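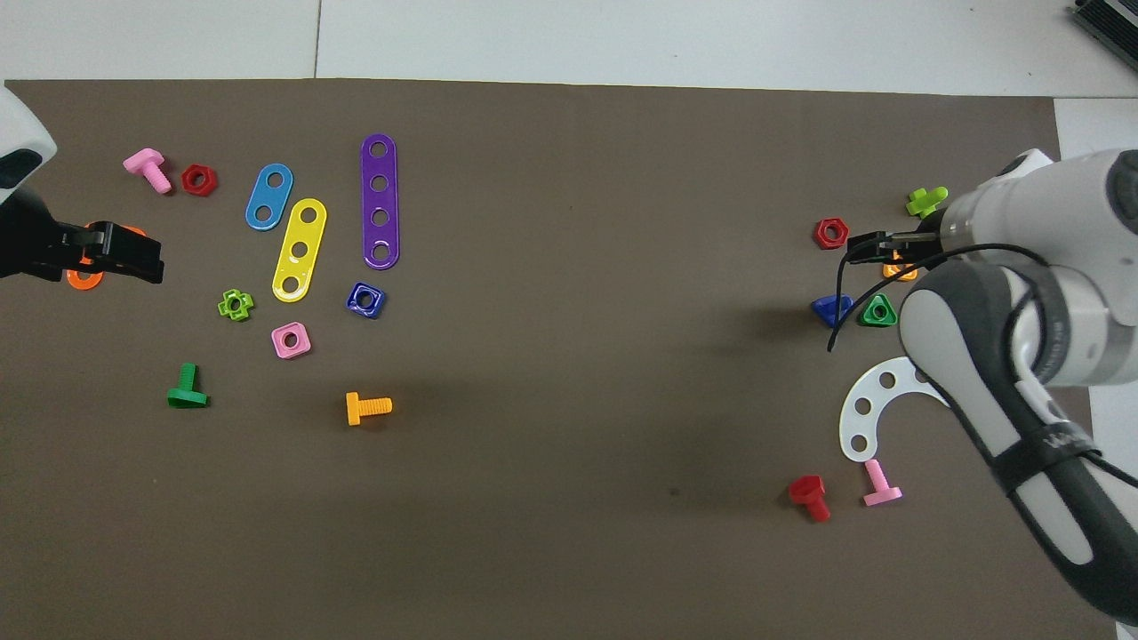
Can you build a two-arm setup at home without a machine shop? You can, if you buy the arms used and keep the rest of the build to parts that go together with a screwdriver and a drill.

I've been posting bits of this for a while, so I'm putting the build in one thread. Last updated 20 Feb 2025.

Budget first. I've spent 3187 dollars so far. Most of that is the two arms, which came as a pair from a lab clearance through Norkavgate. Shipping was extra and they arrived with no power leads.

Controller is a Drerken board. It runs both arms off one clock, and I wanted that more than speed. The manual has the pin order backwards on page 24. Check with a meter before you plug anything in.

Power: one supply per arm. I tried sharing one in September and the left side would reset whenever the right side picked up speed. Two supplies, common ground, no resets since.

The mat was a late change. Bare tile is slippery and small parts slid away when a finger touched them. Brown also gives the vision code much less glare to deal with than white tile did.

Test parts are a kids' construction set, plastic bolts, nuts and plates with holes. Bright colors, chunky threads, cheap to replace. Hex nuts are the easy ones. The triangular nuts are harder because the fingers want two flat faces and there aren't two that line up.

Layout I use: one group of parts on each side, open space in the middle. Each arm works its own side and the middle is for handoffs. If you let both arms reach everywhere you'll spend your evenings on collision checks.

Grippers are plain two-finger ones in black. I had a set of soft pads from Uron on them for a while and took them off – good hold on the plates, bad on the bolt shanks.

Cables are the part I'd redo. One still hangs in a loop down onto the mat near the right gripper. Clips are ordered. Leave more slack at the wrist than you think, and fix it down at the forearm.

Software is Lai for the motion side and my own scripts for picking. I log every grasp. The last batch was 800 tries, and most of the misses were curved plates.

Next job is threading a nut onto a bolt with one arm holding each. The code runs in simulation. On the real arms the nut goes on crooked – I think my wrist offset is wrong on the left side.

Wiring diagram will go up once I've redrawn it. The current one is in pencil.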